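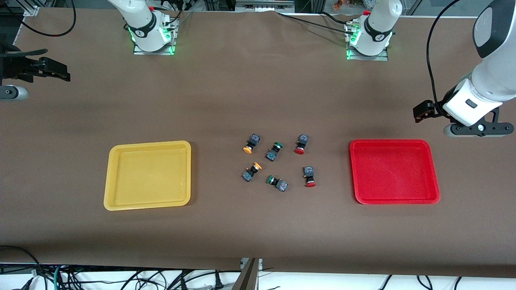 # 开放参观日 双臂分拣演示台 安全检查表(附意见)

地点:Grenimley 厂区,一楼演示间
设备:双臂工作台,控制软件 Cludico
参观单位:Plokstead 职业培训中心,Hrubý 电气柜厂
月份:八月
检查分两次做:开门前一次,第一批参观者离开后一次。
填写方法:合格写“是”,不合格写“否”,不适用写“—”。写“否”的必须有意见和处理结果。

## 一、场地和通道

| 编号 | 检查内容 | 结果 | 意见 |
|---|---|---|---|
| 1.1 | 演示间入口到工作台通道畅通 | 是 | 门口的折叠椅已搬到走廊尽头。 |
| 1.2 | 地面黄色警戒线完整,参观者站线外 | 是 | 靠窗一段翘边,已重新压平。 |
| 1.3 | 每批人数不超过 20 人 | 否 | 第一批到了 21 人,见文末第 1 条。 |
| 1.4 | 紧急出口标志亮,门可从内侧推开 | 是 | |
| 1.5 | 灭火器在位,压力正常 | 是 | 编号 562,指针在绿区。 |
| 1.6 | 台前地面线缆收拢 | 否 | 黑色和青绿色线缆在台子前沿外的白色地面上缠成一堆,还有插头和接头露着。见文末第 2 条。 |

## 二、工作台

| 编号 | 检查内容 | 结果 | 意见 |
|---|---|---|---|
| 2.1 | 台架立柱、横梁无松动 | 是 | 用手推过四角,不晃。 |
| 2.2 | 台面覆盖层平整,边缘固定 | 是 | 棕色垫面靠里侧有浅折痕,不影响放料盘。下次换新时一并处理。 |
| 2.3 | 台面无工具、水杯、手机等杂物 | 是 | 水杯一律放签到桌。 |
| 2.4 | 料盘无裂纹,盘底无异物 | 是 | 黄盘、红盘各一只,演示前都是空的。 |
| 2.5 | 料盘在标定位置 | 是 | 两盘左右大致齐平,按钮放两盘之间。 |
| 2.6 | 台后搁架物品不会掉到台面 | 是 | 架上橙色、红色的小件往里推了一些。 |

## 三、机械臂和夹爪

| 编号 | 检查内容 | 结果 | 意见 |
|---|---|---|---|
| 3.1 | 两个底座安装板螺栓无松动 | 是 | 扭矩扳手复核,标记线对齐。 |
| 3.2 | 安装板四周指示灯正常 | 是 | 两块都是绿色。亮红灯时停止讲解,人员后退。 |
| 3.3 | 臂体外壳无裂纹、无渗油 | 是 | |
| 3.4 | 臂外线缆有余量,不刮台面和料盘 | 是 | 左臂外侧那根长黑线弯成大弧,腕部转到极限位时要盯着看。 |
| 3.5 | 夹爪手指无松动,开合顺畅 | 是 | 空载开合各做一遍。 |
| 3.6 | 待机时夹爪悬空,不碰物料 | 是 | 右臂夹爪停在台面左上方,左臂夹爪停在红盘一侧。 |
| 3.7 | 演示速度限制已启用 | 是 | 开机后在 Cludico 界面上核对,不看上一次的记录。 |
| 3.8 | 两臂防碰撞区已加载 | 是 | |

说明:左臂、右臂按机器人自身方向叫,与观众看到的方向不一定一致。讲解员对操作员喊话时只用“左臂”“右臂”,不用“这边”“那边”。

## 四、演示物料

| 编号 | 检查内容 | 结果 | 意见 |
|---|---|---|---|
| 4.1 | 按钮开关数量与清单一致 | 是 | 六只:橙色两只,绿色两只,红色两只。 |
| 4.2 | 按钮未接线,不带电 | 是 | 逐只确认。 |
| 4.3 | 触点块、接线螺钉无脱落 | 是 | 螺钉掉在台面上容易卡住夹爪,每批结束后查一次。 |
| 4.4 | 彩色帽盖拧紧 | 否 | 一只绿色的偏松,已拧紧。 |
| 4.5 | 散放,朝向不统一 | 是 | 按演示方案要求随意摆放,帽盖朝向各不相同。不要替机器人摆正。 |
| 4.6 | 按钮全部在料盘外 | 是 | 偏靠红盘一侧,可以接受。 |

演示按钮不得当作急停按钮的样品讲解。参观者看到红帽容易误会,讲解时要先说明台面上的红色按钮没有停机功能,真正的急停在操作员手边。

## 五、停机和应急

| 编号 | 检查内容 | 结果 | 意见 |
|---|---|---|---|
| 5.1 | 操作员急停有效 | 是 | 开门前按下一次,两臂均停。 |
| 5.2 | 讲解员手持停止器有效 | 是 | 电池当天更换。 |
| 5.3 | 急停复位须由操作员完成 | 是 | 讲解员不复位。 |
| 5.4 | 断电后夹爪不松料 | 是 | 用一只橙色按钮试过。 |
| 5.5 | 急救箱在位,封条完整 | 是 | |
| 5.6 | 厂区值班分机可接通 | 是 | 分机 1,715,墙上贴的旧号码已撕掉。 |

## 六、参观人员

| 编号 | 检查内容 | 结果 | 意见 |
|---|---|---|---|
| 6.1 | 签到并领取访客牌 | 是 | 挂绳进演示间前取下,牌子夹在衣服上。 |
| 6.2 | 已听安全说明 | 是 | Hrubý 的人迟到,单独讲了一遍。 |
| 6.3 | 长发束起,松散衣袖卷好 | 是 | 签到桌备有发圈。 |
| 6.4 | 运行中无人伸手越过台沿 | 否 | 有一名学员想指给同伴看夹爪,讲解员当场叫停。见文末第 3 条。 |
| 6.5 | 拍照不用闪光灯 | 是 | 闪光会影响相机识别颜色。 |

## 意见和处理

1. 人数超出。Plokstead 的带队老师没有算进名单。第一批改为老师留在走廊隔玻璃看,后面各批按实到人数分组。以后报名表上学员和带队人员合并计数。

2. 台前线缆。线缆在警戒线以内,参观者踩不到,但操作员从前面换料时要跨过去。开门前先把线缆往中间立柱处归拢,并规定换料只从侧面走。长期做法是加线槽,多余长度盘好后固定在台架下面。线槽尺寸待量,量之前不要剪短任何一根。

3. 伸手越线。当时两臂已停,没有接触。警戒线离台沿偏近,第二批开始前向外移了一步,并在线上放了立杆。讲解员要先讲完再启动,中途有人提问时先停臂再回答。

4. 参观者问得最多的是按钮倒着放能不能夹起来。演示中夹偏属于正常情况,操作员不要伸手去扶,先停机,确认指示灯状态,再进台面。

5. 红盘边沿有反光,坐在窗边的几位说看不清盘内。下午拉上一半窗帘后可以看清,不需要换盘。

## 复查

第一批离开后复查 1.3、1.6、4.3、4.4、6.4。

- 1.3 已改正。
- 1.6 临时措施到位,线槽未装,保留“否”。
- 4.3 无脱落。
- 4.4 六只帽盖全部拧紧。
- 6.4 第二批无人越线。

结论:可以继续演示。1.6 未关闭,下次开放前由设备组安装线槽后再签。

检查人:设备组当班
复查时间:14:20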